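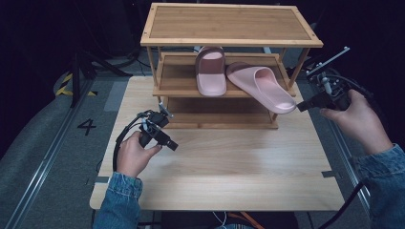 **Figure 7.1.** Collecting a shelf-placement demonstration with two hand-held grippers. The right-hand jaw is close to the toe of the tilted slide.

# Chapter 7. Learning from Hand-Held Demonstrations

Chapter 6 treated teleoperation, in which an operator drives a robot from a distance and the robot's own joint readings become the training data. The method gives clean labels and poor throughput. An operator has to watch the arm, wait for it, and work within its speed limits, and each hour of data ties up one complete robot. This chapter takes up a second way of collecting demonstrations. The arms are left out of the collection step. A person holds the end effectors directly and performs the task with them, and the motion of the grippers is recorded for later use by a robot fitted with matching jaws.

The change looks small on paper, but it moves most of the difficulty from the collection stage to the processing stage. A teleoperated demonstration is known to be feasible for the robot that produced it. A hand-held demonstration carries no such guarantee. The person may reach farther, turn the wrist more sharply, or move faster than any arm on which the policy will run. Much of the chapter deals with finding and repairing such cases.

## 7.1 The running problem

We use one task throughout: placing a pair of soft slide sandals on the middle level of a three-level bamboo rack (Figure 7.1). It was chosen from the Stevden task set for four reasons.

First, the target region is bounded from above. The gripper must enter from the open front or side, and the top level rules out a straight downward approach. Second, the object deforms. A foam-like sole bends under jaw pressure, so the pose of the jaw doesn't fully fix the pose of the object. Third, the pair invites the use of two hands, with one gripper able to steady an object while the other shifts it. Fourth, the final state can be judged from a single still image, which keeps scoring cheap.

The slide at the left of the middle shelf in Figure 7.1 stands on its heel, with its strap facing forward. The other lies at an angle, its toe past the front edge of the shelf. We call the first configuration *upright* and the second *overhanging*. Overhanging states matter a good deal in what follows. They are common partway through a demonstration, they are often recoverable, and a policy trained only on tidy sequences handles them badly.

## 7.2 What is recorded

Let a demonstration be a sequence

τ = (o₁, a₁), (o₂, a₂), …, (o_T, a_T)

where each observation o_t contains the view from the head camera and the current jaw opening of each gripper. Each action a_t contains, for each hand, a relative change in position and orientation and a target jaw opening. With two grippers the action has 14 components: three for translation, three for rotation, and one for the jaw, on each side.

Three points of notation need care.

- Motion is expressed relative to the gripper's pose at time t. Absolute poses in the room frame are stored but are not used for training.
- The left and right grippers share a clock. Their streams are aligned before any filtering is applied.
- The head camera moves with the person. Its motion is recorded as a nuisance variable and must not leak into the action labels.

The last point is a frequent source of error. If gripper motion is measured in the camera frame and the wearer turns to look at the second shoe, a stationary gripper appears to move. A policy trained on such labels learns to drift whenever the view shifts. Section 7.4 derives the correction.

## 7.3 The Fletell protocol

The data used in this chapter were gathered under a fixed written procedure, the Fletell protocol. It was frozen on 9 November 2020, and none of the results reported here use recordings made before that date. The main provisions are as follows.

1. The work table stands at a numbered floor position. The number is entered in the session log.
2. The rack is placed on the far half of the table and may be rotated slightly between demonstrations.
3. The starting poses of both slides are drawn from a printed list.
4. The demonstrator may touch the objects only with the grippers. Contact by hand ends the demonstration.
5. A demonstration ends when both slides are at rest and both jaws are clear of the rack.
6. Failed demonstrations are kept and labeled as failures.

Provision 6 departs from common practice. Many groups discard failures at the table, which leaves the failure rate unknown and removes the data most useful for studying recovery. Storage is cheap, and a label can be ignored later. A deleted recording can't be restored.

The protocol doesn't prescribe how the two hands should share the work. Some demonstrators place the slides one at a time with a single gripper and keep the other idle. Others use both jaws on one object. This freedom produces several distinct solutions to the same problem, and a model that averages over them may produce a motion that belongs to none. We return to this multimodality in Section 7.6.

## 7.4 Data set and split

The full set contains 132 demonstrations. Of these, 17 are held out for testing and the remaining 115 are available for training and validation. The split is made by session and not by single demonstration, so that no rack position and lighting condition appears on both sides.

Readers who repeat the experiment should resist splitting at random over individual time steps. Neighboring time steps are nearly identical. A model can then reach a very low prediction error by recalling a view it has already seen, and that error says almost nothing about behavior on a new rack position. Exercise 7.3 asks for a demonstration of this effect.

Two baselines are carried through the chapter:

| Label | Training data | Action form |
|---|---|---|
| Haddad | Successful demonstrations only | One step at a time |
| Jadum | All demonstrations, with outcome labels | Short blocks of steps |

The names are those of the two code branches and have no further meaning. The baselines differ in two respects at once, so a direct comparison between them can't assign a gain to either cause. Section 7.7 adds the two missing combinations and completes the design.

## 7.5 From hand motion to arm motion

Suppose a recorded gripper trajectory is to be executed by a fixed-base arm. For each pose in the sequence we need joint angles that reach it, and the resulting joint path must respect limits on position, velocity, and torque. Three outcomes are possible.

*Feasible.* A joint path exists within all limits. The demonstration is used as recorded.

*Feasible after retiming.* The path exists, but one or more joints would have to move too fast. The demonstration is slowed over the affected interval. This is acceptable for quasi-static tasks such as ours – placement on a shelf depends little on speed. It is not acceptable for throwing or for catching an object that has begun to slip.

*Infeasible.* Some pose lies outside the reachable set, or the arm would strike the rack or the table. The demonstration is removed from the training set for that arm, though it may remain valid for another.

Collision deserves separate attention. A human forearm can angle in beside a corner post where a robot's wrist won't fit. The checks must therefore include the whole arm and the rack, including its upper level. A check on the jaw alone will pass trajectories that can't be run.

Removal also changes the distribution of the data. If deep reaches under the top level are the ones most often rejected, the training set that remains will favor placements near the front edge, and the policy may leave more slides overhanging as a result. We recommend plotting final object positions before and after the feasibility filter. A visible shift between the two plots should be reported along with the success rate.

## 7.6 Plan of the chapter

Section 7.6.1 begins with single-hand placement and a unimodal policy. Section 7.6.2 adds the second hand and shows where the unimodal model breaks down. Section 7.7 treats block actions and outcome labels, and Section 7.8 gives the scoring procedure for the held-out set. Readers who already know behavior cloning from Chapter 5 may go directly to Section 7.6.2, but should first work through the frame correction, which is used without comment from that point on.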